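Sport > Opinion > Rugby League

Search this site Enter keywords Go

Give the bottom of the table its own big day

24 Jun 2024

By Elie Rawashdeh

16 shares 3 comments

I went to Anville against Turklow on the last weekend of the season two years ago, when both clubs had been out of the play-off hunt for ages and the only thing left to settle was who finished second from bottom. I have been to finals I enjoyed less. It was 30-all with the hooter about to go, the rain was coming in sideways, and a Turklow prop who had scored once in his whole career picked up a loose ball and simply fell over the line with it. The noise! I've never got it out of my head, and I've been boring people with the same idea ever since.

The idea is that we should play off for the bottom places as well as the top. Take the lowest four clubs, give them a weekend in August with proper kick-off times and a proper trophy, and let them fight over something worth having. First pick of the home dates for the next season would do. So would a bigger slice of the cup money. I'm not fussy about the prize as long as the players want it.

At the moment a club that starts badly is finished by midsummer. The injured lads are told to take their time coming back, the young ones get a game or two (which I do like), and the crowd thins out week by week until you can hear the physio shouting. I sat through a match at Hviid last year that ended 46-3 – yes, a penalty goal from the home side, when they were already out of sight – and the away end had stopped singing well before the break. Those supporters paid the same as everyone else, and some of them had been on a coach since breakfast.

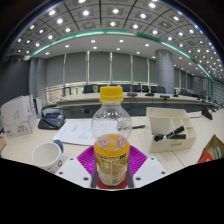 Juice with a yellow cap, and not much of it left.

People tell me a play-off for losers would reward failure. I've heard this from friends, from my brother-in-law and from a man in the queue for chips at Cimach, and I think it gets the thing backwards. What rewards failure is letting a club drift for two months with no cost at all. Put a knockout match at the end of that drift and suddenly the coach has to pick his best side, the captain has to strap up his shoulder, and the selection arguments in the pub mean something again. I love those arguments!

Ásdís Ásgeirsdóttir, who coached Cimach's women for several seasons and now writes a very good newsletter on the lower divisions, put the strongest case against me when we talked it over. Her worry is tired bodies. The bottom clubs have the smallest squads, and asking them for two more hard games could get somebody badly hurt. I take that seriously. My answer would be to drop a pair of league fixtures to make room, and heaven knows there are a few in the spring I wouldn't miss. She wasn't wholly sold, but she did ask who'd host the final, so I'm calling that progress.

I'd hold it at one ground over two days, by the way, with the women's matches on the same card and the under-16s on first. Make it cheap. Let the clubs bring their own bands and their own pie stalls. Turklow has the room for it and a decent slope on the far side where children can roll about when it's dull, although with this lot I doubt it would be dull for long.

Then there's the sheer fun of it. A cup tie between two frightened teams is a wild thing – dropped balls, mad kicks on the first tackle, a full-back having the game of his life for no reason anyone can explain. I would pay for that twice over, and I'd bring my own flask.

3 comments

Back to Opinion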